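Tranddale Tableware Notes

A data card for the notes on dishes, trays and racks

Last edited April 8, 2021

What is it

Tranddale Tableware Notes is a small collection of written records about clearing a table after a meal. Each record tells which dishes were on the table, what they stood on, and where each one should go next: to the rack, to a bin, or back to the cupboard. The collection has 63 records in this version. The first version, from September, had 22.

I started it for my own kitchen, and later the people of the Stunura shared house asked if they can use the same words for their own lists. So now the words are fixed and written down in this file.

Files

records.csv — one line for one table
items.csv — the list of allowed item names
places.csv — the list of allowed places (rack, tray, bin, cupboard, sink)
changes.txt — what was changed and why

All files are UTF-8, with a comma as the separator. Please do not open and save them in a spreadsheet program before you check the settings. It has broken the item codes two times already.

Fields in records.csv

id: a number, never used again after a record is deleted
surface: what the dishes stand on, for example table, tray, counter
items: names from items.csv, separated by a semicolon
stacked: yes, no, or partly
tipped: yes if any cup or bowl lies on its side
next_place: one name from places.csv for each item, in the same order
remark: free text, 100 characters at most

How to name the items

Use the plain name first and the color after it: "bowl, light blue". If a bowl has another color on the inside, write the outside color first and put the inside color in the remark. Do not write the size. We tried small, medium and large in the first version and every person understood them in a different way.

Chopsticks are one item when they lie as a pair. A single chopstick is written as "chopstick, single". The same rule is for a cup with its saucer, but only if they touch.

A tray is a surface when dishes are on it, and an item when it is empty. This is the question I get most often. The Vasylenko list does it differently and always counts the tray as an item, so the two lists cannot be joined without some work by hand. 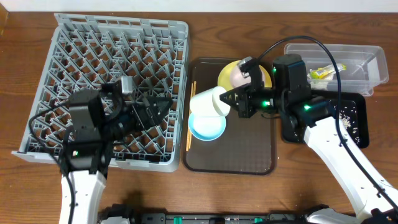
The field "stacked" needs some care. Write "yes" only when one dish sits fully on the other, and "partly" when it covers only a part of it. The pink bowl on the yellow plate is "partly", and the light blue bowl lower on the tray is not in the stack at all. The paper cup on its side gives "tipped: yes", even when everything else stands upright. For next_place, the plate, both bowls and the wooden chopsticks get "rack", and the paper cup gets "bin". A paper cup never gets "rack" in this collection, also not a clean one.

Known problems

The color names are not equal across the records. Gray and silver were mixed in the older ones, and I have corrected only a part of them.

Glasses are rare. If you want to make a list mostly for glasses, the Vostano word list will serve you better.

The remark field in record 22 is in two languages. I left it so.

Use

You may copy, change and share the files. Please keep the name Tranddale in your copy, and write in changes.txt if you add a new place or a new item name.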